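Kavevberg Street Guesthouse for Patients' Families
Progress report to the Ladow Fund, second period
Prepared by Shanthi Biswas, house manager

Where we are

When we last wrote, the guesthouse had a roof, a waiting list and one working shower. We still have the roof and the waiting list. The showers now number two, and the second one has hot water at any hour when the dishwasher is off.

Between spring and the end of July we hosted 33 families with someone in the hospital across the road. Most stayed under a week. One stayed long enough to develop views on our curtains, which we have since changed.

Fruit and breakfast

Your grant set aside $900 for breakfast supplies. We have spent $400 of it. The underspend comes from Clarnance Bakery, which gives us yesterday's bread and would like us to stop calling it that in writing. Fruit goes fast, cereal goes slowly, and the bran flakes Kasun Liyanage bought in bulk against all advice remain available to any grantee who wants them. 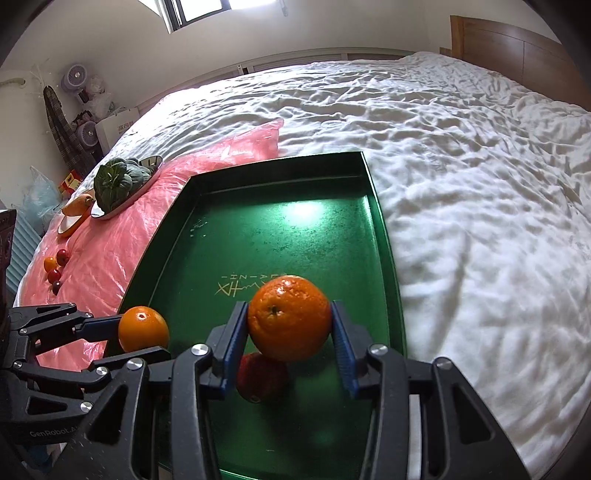

Oranges and an apple, with the green tray.

Laundry

Sheets are our largest headache. The Gallegos laundry contract began in May, and for the first three weeks we got back very clean linen belonging to a hotel. It was better than ours. We returned it with regret.

Pickup is now at 7 a.m., and Ashraful Paul has sewn a red thread into the hem of everything we own. Losses have dropped to the odd pillowcase. We'd like to move $400 from the furniture line to linen, as the furniture has turned out sturdier than the sheets, and please treat this paragraph as the formal request if the form on your website is still refusing attachments.
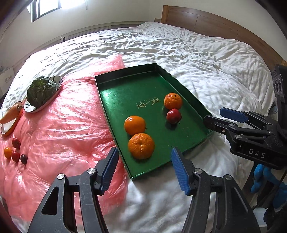

The green tray on a bed with a white duvet cover.

Bedrooms

All the upstairs rooms have been painted. The color was sold to us as "oat" and dried as something closer to putty, but guests arriving at midnight from the emergency room have not raised it. Nilmini Khondokar put reading lamps by the beds and wrote a one-page welcome note covering keys, quiet hours and the stairs, where the fourth step creaks. A carpenter has looked at the step twice. He agrees that it creaks.
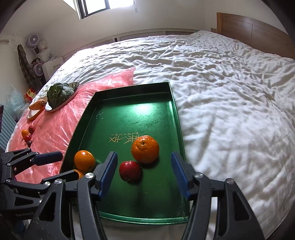
Problems and delays

The ramp at the back door is late. The city wants a drawing showing the slope, and then a second drawing showing the first drawing's relationship to the drain. Selvaraj Cassim is handling this and has asked for patience, mainly from me.

The evening phone line went live in June. Calls after 9 p.m. ring through to whoever is on duty, except during the week they rang through to a dentist. He was very good about it.

Next period

We plan to finish the ramp, replace the hall carpet and settle a fair rule for extending stays when the waiting list is full. The draft rule runs to two pages and still doesn't cover twins.
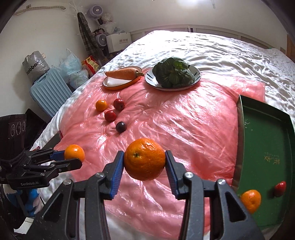

Page last changed: July, by S. Biswas

Receipts for breakfast supplies and paint are in the shared folder. The plumber's invoice will follow once he has sent us one.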